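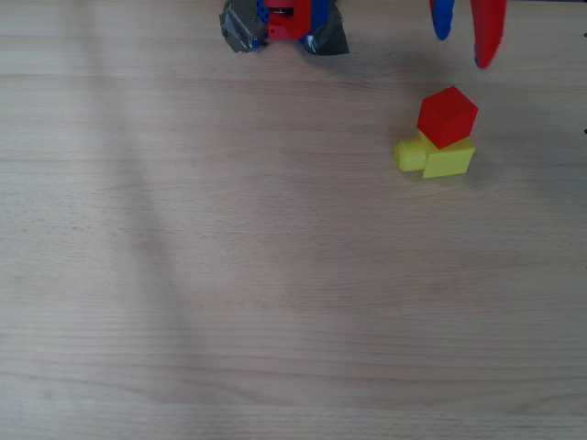

Block Stacking from Recorded Demonstrations
Final project report, Harnico robotics module
Thursday, December 19, 2024

1. Aim

We wanted to know how many demonstrations a small imitation policy needs before it can put a red cube on a yellow block. The yellow block has a round peg on one side, so its outline changes a lot with the way it is turned.

2. Method

All demonstrations were recorded on the same wooden table with the camera looking down past the gripper. The fingers are one blue and one red. We trained two versions of the policy, one on 20 demonstrations and one on 400. The full set came to 2415 seconds of recording. Both versions used the Vondine training code with its default settings — we only changed the image size.

Each version was then given 20 trials. A trial counted as a success if the cube was still on the yellow block after the gripper had let go and moved clear. A tilted cube counted, as long as it stayed up.

3. Results

The small version succeeded in 9 trials out of 20. The large version succeeded in all but two. Most failures of the small version came when the peg pointed towards the base of the arm. It tended to aim for the middle of the whole yellow shape, peg included, and let go too far over.

The red finger and the red cube are close in colour. We had expected this to cause missed grasps, but we did not log grasps separately and can't say whether it did.

4. Next steps

Repeat the trials under the Pedberg lab lights, and log grasping and placing as separate stages.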